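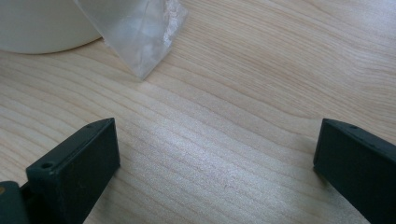 Gripper 3, fingers wide open over bare table, view from its own camera.

Bench notes – Wednesday, started 9:40

Cookies help this notebook remember your place. Accept / Manage settings

Finger day on gripper 3! I've wanted to get into this one since April, when Sum-yee first said the left finger felt a hair late on closing. She was right, and I finally found out why.

Opened it all the way and looked at the faces first. Faint scuffs and dust specks on both, corners still in good shape, nothing I'd throw away a finger over. Wiped them down with a dry cloth, then a damp one. The counter read 1,263 cycles before I touched anything, so write that next to today's line in the log.

Then the fun part. Backed the left finger off its bracket and the screw in the stepped shoulder was barely more than finger tight. The finger could rock a tiny bit before the jaw took up the load, and there's the lateness. Chih-ming guessed the linkage, I guessed the belt, both wrong. Cleaned the threads, put a small drop of the blue stuff on, set it back against the stop and tightened it with the finger pushed outward. Pushing outward matters. If you let it hang it seats crooked and you get to do it twice (I got to do it twice).

Did the right one the same way while I had the tools out. It was fine, but now they match.

Zeroing: closed by hand until the faces touched, held it, set zero. Opened fully and read the width again. It came back to the same number every time I tried, which it has not done for weeks – very happy with this. Before the fix I could get it to disagree with itself just by tapping the left finger.

Ran 50 open/close strokes on the Yazzie script at slow speed. 49 clean, one flagged on stroke 3 for a width reading out of band. I think that was my sleeve on the cable, and it never came back, but I'm leaving the flag in the log so whoever sees another one knows it has company.

Camera view next. With the gripper open you want both fingertips at nearly the same height, a little over halfway up, and they are. There's a pale washed-out patch on the table right above the gap between the fingers. The overhead light does it. Exposure down one step helped some; I'd love to try a matte mat.

Still to do:
– second 50 at full speed, after lunch
– recheck the left shoulder screw Friday morning, by hand, no wrench
– ask Chih-ming if the Riditz pads fit these fingers, the hole near the tip looks right but I haven't measured
– Sum-yee to redo her closing test and tell me if she still feels it

Recent entries
Prunorora feeder, jam at the second gate
Swapping the cable chain on the Gulau cell
Yazzie script: where the log files go

Workshop notebook – questions to the bench phone | Back to top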